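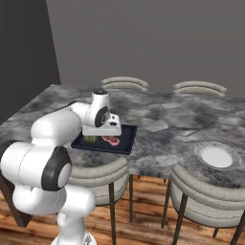 Entorno simulado del comedor: el brazo sobre la bandeja, con el plato a la derecha de la mesa.

Automatización del servicio de sala en Nerkden: observaciones desde la coordinación de turnos

28 de julio

Quienes siguen este blog saben que desde enero ejerzo la coordinación de turnos en el comedor de Nerkden. En estos meses he evitado pronunciarme sobre el proyecto Jakano, por entender que correspondía a la dirección comunicar sus términos. Publicado ya el calendario interno, considero oportuno dejar constancia de cómo se está preparando el cambio y de sus efectos previsibles sobre la plantilla.

Jakano comprende el traslado de alimentos entre bandejas y platos en las mesas de montaje y, en una segunda etapa, la retirada de bandejas. El desarrollo corresponde a Sarnulberg, cuyo equipo técnico dirige Tamás Veres. Por parte del comedor, la interlocución recae en Farzana Amarasinghe, jefa de sala. La presente fase se desarrolla íntegramente en simulación y ninguna persona de la plantilla comparte todavía espacio con un brazo robótico.

Alcance de las pruebas

Hasta la fecha se han revisado 507 ejecuciones simuladas. De ellas, 101 fueron devueltas al equipo técnico con observaciones redactadas por personal de sala. La mayor parte se refería al orden de las operaciones: el personal con experiencia despeja primero el lado del comensal y solo después atiende el centro de la mesa, criterio que no figuraba en ningún documento y que hubo que poner por escrito.

Se trabaja con piezas de forma muy distinta, desde una hortaliza redonda hasta un filete crudo, dado que el agarre adecuado para una no sirve necesariamente para la otra. Mamta Pandey, responsable de cocina, solicitó además que se registrara por separado toda manipulación de carne cruda. La petición fue aceptada y consta en el protocolo.

También se ha discutido la posición de las sillas. En el modelo permanecen junto a la mesa y una de ellas queda justo delante de la bandeja. En el servicio ordinario las sillas se mueven continuamente, circunstancia que deberá incorporarse antes de cualquier prueba presencial. 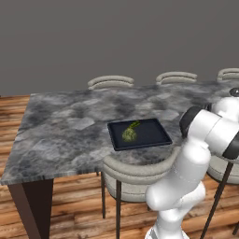
Consecuencias para la plantilla

El comedor emplea a 44 personas. La dirección ha confirmado por escrito que la primera fase no conlleva reducción de puestos. Seis personas pasarán a desempeñar funciones de supervisión, con formación dentro de la jornada y revisión de su categoría profesional. Nighat Afridi ha asumido ya la primera de esas plazas, tras once años en el montaje de mesas.

Debo señalar, no obstante, dos cuestiones pendientes. La primera atañe a los turnos partidos: si el montaje se concentra en una sola franja, quienes completan su jornada con esas horas necesitarán una alternativa. La segunda se refiere a la responsabilidad en caso de incidencia. El borrador atribuye al supervisor la decisión de detener el equipo, pero no precisa quién autoriza la reanudación. He solicitado que ambos puntos se resuelvan antes de fijar la fecha de instalación.

Las observaciones del personal pueden entregarse a Farzana Amarasinghe o depositarse en la oficina de turnos. Se adjuntarán al expediente con el nombre de su autor, salvo indicación en contrario.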